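09/03/2023, Kellis bench, flap task

Second day on the flap. The task, for anyone who reads this after I've been moved to something restful: reach into the big white box, get the finger behind the flap, swing it on its hinge, let go without taking the hinge along for the ride. A person does it while thinking about lunch. By remote control it took me most of the morning to get one I'd show to Virgil.

Setup as left by Thịnh last night. Leader arm on the low table, wrist camera on, force scaling at 4. I tried scaling at 6 first thing, on the theory that more feel is better feel. At 6 every little bump comes back through the handle like a handshake from an uncle. Back to 4.

Operators today: me, then Saodah, then me again when Saodah's wrist gave out. Larasati on the log. Target is 300 good demos by the end of the month. We stood at 170 when I sat down, and I'd like it noted that the 170 includes a batch from Bayu that he calls "expressive."

What went wrong, in no order:

Approach from straight on is hopeless. You lose the flap edge behind your own finger at the exact moment you care about it. Coming in low and from the left works better, finger pointing up, then slide across. Saodah found this. I had been doing it the other way for an hour and had begun to blame the camera mount.

The gap by the hinge. Twice I put the fingertip too close to it and the controller complained. No damage that I could find, but the tip wants to wander up there if you let your elbow drop. Keep the elbow up. I've put tape on the armrest, which will last until someone tidies.

Tag dropouts. The tracker loses the marker on the flap if I swing too fast, then finds it again somewhere implausible. Larasati has one run in which the flap, according to the log, spent a moment outside the building. Slower swings fix most of it. Slower swings also make for boring demos, and Virgil wants them at a natural speed. We have agreed to define natural as whatever the tracker can stand.
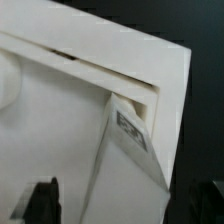

Wrist view, flap hanging out at an angle, finger at lower left. Tag is blurred at this range.

Compared a few of these against the ones from the Gullura rig, where they guide the arm by hand. Theirs are smoother, no argument. When you have hold of the arm itself you feel the hinge and you stop pushing. Through the leader you feel a polite rumor of the hinge. On the other hand their views keep getting somebody's sleeve in them, and a policy trained on sleeves will wait for a sleeve. I'd still like a small hand-guided set to mix in, if Bayu can be talked into short sleeves.

White on white is a nuisance for the operator. Rim, inner border, flap and back wall are all the same sort of pale, and on the little monitor I was steering mostly by shadows. The dark slit under the rim is the one thing I could always find, so I've started using it as a horizon. Saodah says she just looks at the tag. Saodah is also faster than me, so draw your own conclusions. Turning the monitor contrast up helped both of us and leaves the recording alone.

Discard rule, after some discussion: throw out any run where the finger touches the rim on the way in, keep the ones where it touches and the operator corrects inside the opening. Thịnh wanted to throw out both. My view is that the robot will certainly make my mistakes, so it may as well see me getting out of them. He has gone along with it until the first training run, when he will be insufferable in one direction or the other.

Software: the Nasution build froze once between runs and came back without a restart. Start pose had drifted afterward. Re-home after any freeze, even if it looks fine.

Still to do:
Reprint the tag on matte stock, same size.
Ask Virgil if the Grandusar fingertip covers are coming before June or if I should stop asking.
Relabel Bayu's batch so the expressive ones can be filtered.
Larasati to check the log times against the wrist video for the runs before the freeze.
Find a chair that goes lower.

Saodah has the leader arm first tomorrow. Scaling stays at 4, please.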